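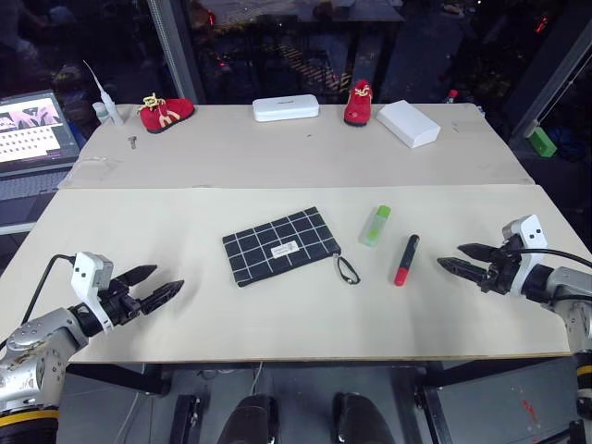

What belongs in a desk pouch? Small things used at the desk every day and nothing else: pens, markers, a glue stick, an eraser, a short ruler.

Home | Course Outline | Handouts | Reading | Contact

Handout 4: Small Items and Where They Go

Pletbridge was the name on last term's copies. The correct spelling is Pleltbridge, and the room booking is under that name.

This handout goes with the second practical. Bring it with you. The first practical dealt with paper, and most of that does not apply here. Paper is flat and can be stacked. Small items roll, leak, get mixed together and end up at the back of a drawer.

1. Sorting before storing

Clear one part of the table and keep it clear. Put everything to be sorted on the other part. Do not start with the container. Students who start with the container fill it with whatever is nearest, and the sorting never gets done.

Sort by use. A black marker and a glue stick have different shapes but are both used at the desk, so they go together. A marker and a spray bottle do not. Anything with liquid in it is stored upright and away from cloth and paper.

Check caps at this point. Press each one on until it stops. A marker that has lost its cap is thrown out, unless a spare cap fits.

2. Choosing the pouch

A flat pouch suits a few slim items. It goes in a bag easily and lies under a book. It does not suit scissors, tape or anything thick. A printed pattern, such as a white grid on black, makes a pouch easier to find in a dark bag than a plain one. A wrist loop is useful for carrying and for hanging the pouch on a hook.

Measure the longest item first. The pouch should be longer than that item with the cap on. Rasa Raudsepp's notes for the evening group suggest laying the item on top of the closed pouch, and that is quick enough for class.

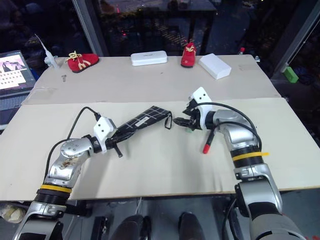 Etaritz, May

Notes from the table exercise

The exercise used a mixed set: the grid-patterned item with its loop, a black marker with a red cap, something small and green, a flat white case, a white box, and two small red baby shoes with yellow laces. The groups had to say which things formed a set and which were only on the same table.

Shoes are a pair and are stored as a pair. Tie the laces together loosely or put both shoes in one bag. Keep them apart from desk items. Several people wanted to put the white box and the flat white case together on color alone. Color is a poor guide. Go by what is inside, and label the outside if the inside cannot be seen.

Small metal items need a closed container. A shallow dish is acceptable at home but not for anything that travels.

Edgars Toom asked about labels that are already sewn or stuck on. Leave them if they are small. Put your own label on the other side.

3. For next time

Empty one drawer or bag at home. Write down the groups you made and the container chosen for each. One page is enough. Hand it to Helju Rebane at the start of class.

Recent handouts
Paper and Folders
Cords and Chargers
Labels That Stay On
Storing Shoes Between Seasons
Kitchen Drawers, Part 1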